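Minutes of the Working Group on Good Practice for Hand-Held Gripper Recording
Brenville office, upstairs meeting room, Saturday, start 10.15

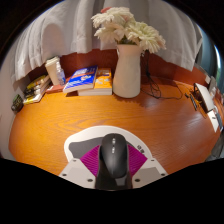 Present: two members from Clemow, three from Triditdale, two from Olaniyan (one of them by telephone until the break). Apologies were received from one member of Triditdale. The chair was taken by Clemow, the notes by Olaniyan.

1. Minutes of the July meeting

The minutes were accepted with two corrections. In item 3, "shall" must be read as "should", as the group did not yet decide to make this rule binding. In item 6, the name of the site was written wrongly and must be Brenville.

2. Open actions from July

2.1 Triditdale has sent the shared word list to all parties. Clemow asked that "episode" and "take" are not used for the same thing. It was agreed to use "episode" everywhere, and "take" will be removed from the draft.

2.2 Olaniyan has not finished the table of cleaning products which are allowed on the finger pads. The action stays open.

2.3 Clemow has tried the new episode checklist at Brenville for the recording of desk tasks. The operators found it too long. See item 4.

3. Draft rule on the start and end of an episode

The text of version 3 was read aloud. It says that the gripper must be open and still before the recording starts, and open and still again when it stops.

Triditdale did not agree with the second part. In some tasks the object is still held at the end, for example when the operator lifts a computer mouse and the task asks only for the lifting. If the operator must open the fingers, the mouse drops or has to be put back, and this is then a different task. Clemow accepted the point. The new text will say that the end position is the one written in the task sheet, and that the gripper stays still in it before the stop button is pressed.

There was a longer talk on how long "still" is. Version 3 gives no value. Olaniyan proposed 800 milliseconds, which is the value they already use in their own instructions. Triditdale would like a full second, for the reason that people can count it in the head. No agreement was reached on the first vote. After the break the group accepted 800 milliseconds as a minimum, with a note that operators may be trained to count one second.

Decision: rule 3 is accepted with both changes. Olaniyan to write version 4.

4. Length of the checklist

The present checklist has 11 points and is to be filled in for every episode. Clemow reported that operators at Brenville began to tick all points at once at the end of a session. This makes the list worthless, also for the points which were truly checked.

Proposal from Clemow: divide it into a session list (lens clean, pads fixed, fasteners tight, memory card has space, clock is correct) and a short episode list. The episode list would have only two questions: is the object in its start position, and did anything happen which is not in the task sheet?

Triditdale supported the division but wished to keep the check of the pads in the episode list. A pad that has moved a little is easy to miss, and when it is found after the session it is not known which episodes are affected. Clemow answered that a look at the pads before every episode costs more time than it looks. A compromise was found -- pads are checked at the session start, after every break, and after any drop or hard contact.

Decision: accepted. Clemow to send both lists in the new form.

5. Dressing of desks and tables

5.1 The group discussed how much a workplace may be tidied before recording. Some sites remove everything except the object of the task. Others leave the desk as people use it, with books, cups, cables and so on. The present draft says only that the workplace should be "natural", and every site understands it differently.

5.2 Olaniyan finds that the background objects should remain, but the space needed for the task must be free. Triditdale agreed, and added that objects should be changed between sessions so that the same vase or the same pile of books does not come back in all recordings of one site.

5.3 Open drinks. It was agreed that a cup within reach of the task must have a lid or be taken away. This is a binding rule ("shall").

5.4 Loose cables. A cable may stay if the operator's arm does not pass over it. Triditdale asked who decides this. Answer: the operator, before the session, and it is noted on the session list.

5.5 Printed matter. Book covers and magazines are allowed. Letters, forms, cards with a name or an address, and switched-on screens are not allowed. The person who prepares the desk signs for this point, and a second person looks at it before the first episode. One member asked if this is too heavy for small sites where only one person is working. The group kept the rule, but a small site may let the second look be done later on the recorded material, if it is done before the material leaves the site.

6. Rejected episodes

Clemow showed the figures from their last series. Of 3,000 episodes, 144 were rejected. The most common reason was that the operator stopped the recording too early. Next came a hand or sleeve in front of the lens, and then a wrong task number.

Triditdale asked if rejected episodes are deleted. At Clemow they are kept in a separate folder with the reason. Olaniyan deletes them after the series is closed. It was felt that keeping them is better practice, but storage is a cost for some parties, so the draft will say "should". Personal matter under 5.5 is the exception and must be deleted in all cases.

7. Any other business

The list of reasons for rejection should be the same for all parties. Triditdale to make a first proposal, one page at most.

The door code at Brenville has changed. Visitors please ring from the car park.

Actions
Olaniyan: version 4 of rule 3; table of cleaning products (open from July)
Clemow: session list and episode list
Triditdale: list of rejection reasons; correct the word list (2.1)
All: comments on 5.5 in writing before the next meeting

The meeting was closed at 12.50. The next one will be held at Triditdale, date to be sent by e-mail.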